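Filed under: Workshop news, Automation

Bech cell gets its simulated twin back in line

I've been popping in and out of the Nokholm workshop since January, mostly for the coffee and a nose around, and this week there was finally something to report. The little pick-and-place cell, the one they call Kiklow, is having its setup redone from scratch, and nearly all of that is happening on a screen before anyone goes near the real arm with a hex key.

Bình Nghiêm is the one doing it. She keeps a simulated copy of the cell and the idea is that every change gets tried there first, so if the gripper is going to clout something it clouts something that costs nothing. Lovely idea, and it works as long as the copy matches the machine. Over the winter it had stopped matching! The bench at Bech had been shifted to make room for a new door, the trays had been swapped for a different sort, and the copy still thought it was living in last year's layout.

So it was back to basics. She started with the base of the arm, then the wrist camera, then the position of the tray, and she won't touch the tray until the first two are right (I asked if you could do it the other way round and got a look). The real table was measured again with a steel rule and a great deal of muttering. The tray had drifted 3 mm from where the old file put it, and that doesn't sound like much until you watch a finger come down on a rim.

The camera took the longest. It looks down past the gripper through a very wide lens, so straight things come out bent, and the holes in the worktop seem to squash up towards the sides. 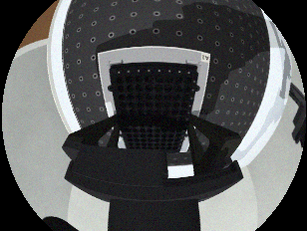
Bình goes by the holes when she's checking the lens settings. They're in a regular grid on the model, so if the rendered view and the real one bend them differently, she knows the numbers are off and goes round again. She'd rendered 1,762 test views by the time I left and was quite cheerful about it, which I wouldn't have been.

Lighting is next. Shadows are the bit that bothers Bjarke Grímsdóttir, who looks after the real cell and has to live with whatever comes out of all this. He'd like the lamp positions copied over properly, as the old version was lit like a dentist's and the vision software got a shock when it met the actual room. He's also asked for 40 slow dry runs on the real arm before it's let up to 100 per cent speed, and Bình has agreed to that without much of a fight.

If it all goes to plan the same files will be sent over to Arnonberg, where there's a second cell waiting for the same treatment. I've been promised a go on the stop button.

Recent items
New door at Bech: mind the step
Spare gripper fingers, who has them?
Arnonberg cell: what we know so far
Kiklow's cable chain replaced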